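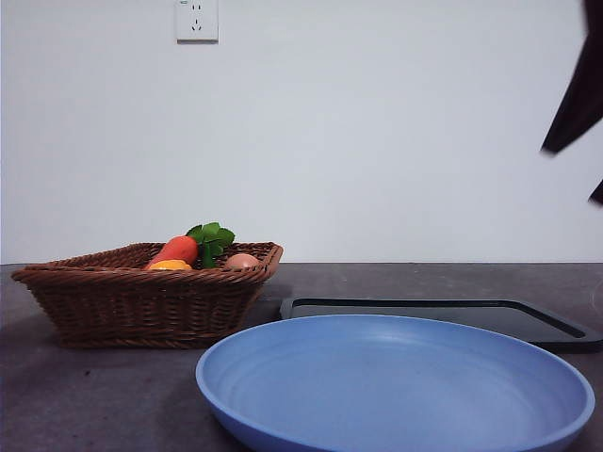 Ticket 2403
Subject: Right arm drops out mid-reach, comes back with the wrong height
Cell: Rindau kitchen bench
Status: Closed, watching

Opening this one myself because I've now lost two mornings to it and I'd like it written down somewhere other than my notebook.

What happens: we run the vegetable sorting task, basket to plate, and everything is fine for a good while. Then somewhere on the way back from a place, the arm stops dead with a following error on joint four. I clear it, re-enable, and the arm carries on as if nothing happened, except that the next approach comes in too low. This morning it came down on the rim of the plate hard enough to push it across the counter, and I hit the stop before it got any further. No damage that I can find, but I don't want to rely on my reflexes for this (I was holding a coffee).

Stuff I checked before writing this:

Power supply at the base, steady. Swapped it for the spare anyway, same thing.
Joint temperatures, all normal.
Payload setting, correct for the gripper we have on. It's toy food, so weight was never going to be the problem, but I looked.
Controller log, which says following error, joint four, and then nothing useful at all.

Update, same day, 2:15 pm

Got it to happen on purpose! Or nearly. If I run the return move at full speed with the wrist rolled all the way over, it trips within a few tries. At half speed I ran the whole lunch hour without one. So it's either a tuning thing or something physical that only shows up when the wrist is moving fast. I also read the encoder before and after a fault, and the joint comes back 134 counts away from where it was. That would explain the low approach. The arm really does believe it's in the right place, it's just wrong.

I've capped the speed at half and put a note on the pendant. Please don't raise it, even for a demo.

Update, next morning

Asked the Hellisden folks whether they'd seen this, as they run the same arm on a bench a lot like ours. They had it once, and in their case it was the firmware. They were on build 2000 and it went away when they moved to 2810. We're on 2000 too, so I got pretty excited and flashed it before doing anything else. Took most of the morning, mainly because the updater wants the arm parked in a pose it can't reach without bumping the wall behind our counter. I had to slide the whole base forward and then redo the bench calibration afterwards.

Result: no change. Well, one change — the log message is better now. It says "encoder signal lost, joint four" where it used to say following error. So not a cure, but I'll take it, because that points at wiring and lets me stop messing with gains.

Update, later on

Found it, I think. I took the cover off the forearm and had the wrist rolled slowly by hand with the power off. The encoder cable goes through a clip just behind the joint, and at full roll it gets pulled tight over the edge of the clip. The jacket is worn through in one spot and you can see the shield. With a meter on it, the signal line opens up when I flex the cable right there, and closes again when I let go. Slow moves probably don't tug it enough to matter.

Whoever fitted the cable last left almost no slack. That may well have been me, back in May, when we changed the gripper. Sorry, everybody.

Ordered a new one from Astthorpe. Arm is locked out until it gets here, tag is on the disconnect.

Update, cable arrived

Fitted the new cable with a proper loop of slack and moved the clip back one hole. Rolled the wrist through its full range by hand and the cable never goes tight. Re-homed the joint, reran calibration, checked the approach height against the plate and the tray with the arm at crawl speed, then worked up to full. Let it run over 2000 return moves with the bad wrist pose in every one of them. No faults, and the encoder agrees with itself at the end.

Two things I'm leaving in place. The controller will no longer let you just clear and go after an encoder fault, it makes you re-home first. It's annoying and adds a couple of minutes, but carrying on with a bad position is the part that scared me. And the Worku safety plane is now switched on for this bench, set just above the plate rim, with the pick area over the basket carved out. It was off the whole time, and I'd assumed it wasn't.

Hellisden, if you're reading this, take your forearm cover off and look at that clip.

Speed cap is off. Closing, but I'm keeping the old cable in the drawer under the bench, so please don't throw it out or use it for anything.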